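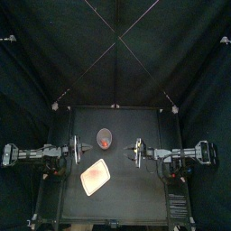 Blair Chisholm asked if the recording check can be skipped on days when the setup hasn't changed. No. Run it every morning and again after lunch, even if all you did was swap an object. Short version is fine, but write something next to every item.

Two-arm station, pre-recording check
Site: Taltenstead
Date: Friday, August 4, 2023
Checked by: Veronica Preda
Task set: Harju, cup and tray

1. E-stop
Pressed, both arms dropped out, reset. OK. Button is stiff – oiled it last month, no better.

2. Cable slack, left and right
OK after retie. Left bundle was rubbing at full reach. Look again at the next check.

3. Curtains closed
OK. Pull them tight before every session, daylight in the wrist views ruined a batch in the spring.

4. Frame and table bolts
Hand tight, all of them. Fine.

5. Wrist views
Both live, no dropped frames in a 2 minute test. Fingers should show at the bottom, far arm in the background. If you cant see the far arm the mount has slipped, stop and fix it. 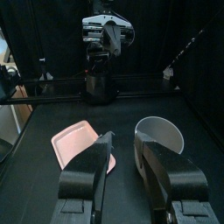
6. Finger pads
Left OK. Right worn on one side, still grips. Spares are in the Piner box, not the drawer.

7. Objects and start positions
Cup upright, small object where the task sheet says. Do not line things up neatly! The model needs spread. Last week's starts were nearly all the same and the Remlow run learned one reach and nothing else. Move stuff between takes.

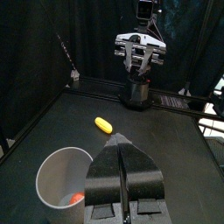
Same goes for the angle of the piece, turn it a bit every take. Clean grasps and fumbled ones both get saved, but tag the fumbles, dont delete them.

8. Disk space
292 GB free. Enough for today, not for Monday. Blair to move the old takes off.

9. Episode count
Log says 538, folder says 538. Good.

10. Table wipe
Dust on it again. Needs doing every session, not when somebody remebers.

Result: pass with comments. Open – right finger pad, E-stop button, disk.

V.P.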